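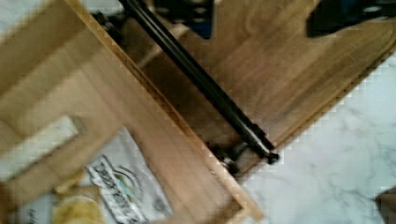
New Display on the Ritchie Airfield Opens at Gultuvton

The Nerbridge Historical Society is pleased to announce that its display on the wartime airfield at Ritchie will open to members on 29 May 2021 in the reading room at Gultuvton. The general public will be admitted from the following week.

The airfield was in use for only part of the war, and little of it can be traced on the ground today. Its records were divided when the station closed. One portion went to the county, another remained with a family in Bistcombe, and the two have now been brought together for the first time. The combined collection holds 1,445 items, including flight logs, ration papers, letters home and a long run of maintenance sheets.

From these the Society has prepared short biographies of 42 airmen who served at the station. Each gives the place of birth, schooling, training and, where known, the later life of the man concerned. Several entries remain incomplete - in two cases the year of birth differs from one document to the next, and both dates have been printed.
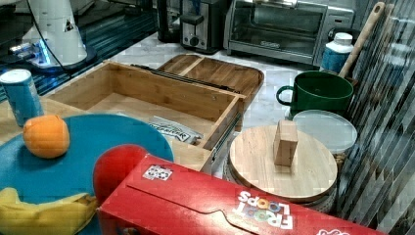 The letters were the most demanding part of the work. Many carry no date, and the order in which they appear has been settled by comparing them with the flight logs. Readers who hold family papers that might correct this order are asked to write to the Society at its Nerbridge address. Copies are sufficient, and originals will be returned after scanning.

A printed booklet accompanies the display. The first printing is limited to 500 copies, of which 50 have been set aside for schools in the Bistcombe area. Members may reserve one copy each by returning the form sent out in March. Forms received after the opening will be filled from any remaining stock.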